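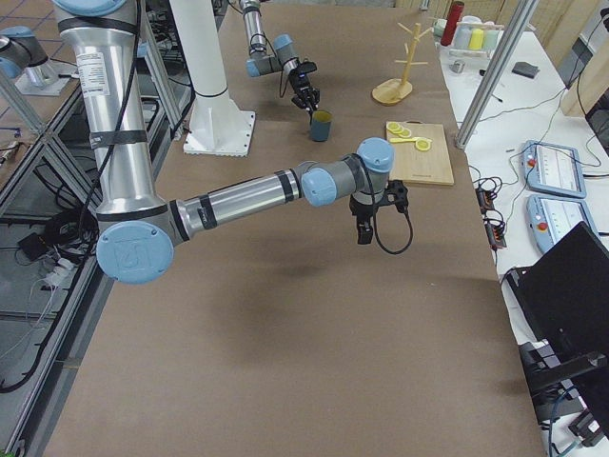

Rerkcombe creek plantings: a thread on the count

Search posts
Search

1/ The Folville watershed grant report came out in August and people keep sending me the same line from it: 454 native trees and shrubs planted along Rerkcombe Creek. Great. How many are alive?

2/ I read the whole report twice. The word "survival" shows up one time, in a sentence about what a future survey might look at. No survey is scheduled and no money is set aside for one.

3/ I'm not against planting. I've dug plenty of holes on that creek. But a number of stems put in the ground tells you how busy a few weekends were. It doesn't tell you if there's shade on the water.

4/ So I walked the lower stretch, from the Nakamura culvert down to the old ford. I counted tubes with a live stem in them and got 214. I could have missed a few in the tall grass, and I didn't do the upper stretch, which had its own share of the 454. Take it for what it is.

5/ What I saw on the way: tubes knocked flat with the stakes snapped, reed canary grass over the top of the willows, and a whole row of dogwood browsed down to pencils on the side with no fence. The fenced side looked a lot better.

6/ The fence covers one bank. Deer can cross a creek.

7/ Now the new round. The application says up to 1000 stems next season, same contractor (Stuvima), same spacing. Watering and weeding get one line in the budget, and it's smaller than the line for signs.

8/ Someone replied that grants only pay for planting, so that's what gets done. I believe it. I also think that's the thing to complain about, and I'd like to see the people who apply for the money say it out loud once in a while.

9/ The report also says the work "improved habitat" for brook trout. Based on what? There's no water temperature data in it. There's no fish data either. There's a map with green shading.

10/ What I'd want before anyone signs off on round two: 20 marked plots, checked every fall for three years, results posted where we can all read them. Dead plants included. Tape, flags and a clipboard would do it.

11/ I asked the project office for the planting list by species and site. They said it's "being finalized." The plants went in last spring.

12/ If you have older photos of the bank below the culvert, send them over, any year. I'm doing the upper stretch next and will add the count to this thread.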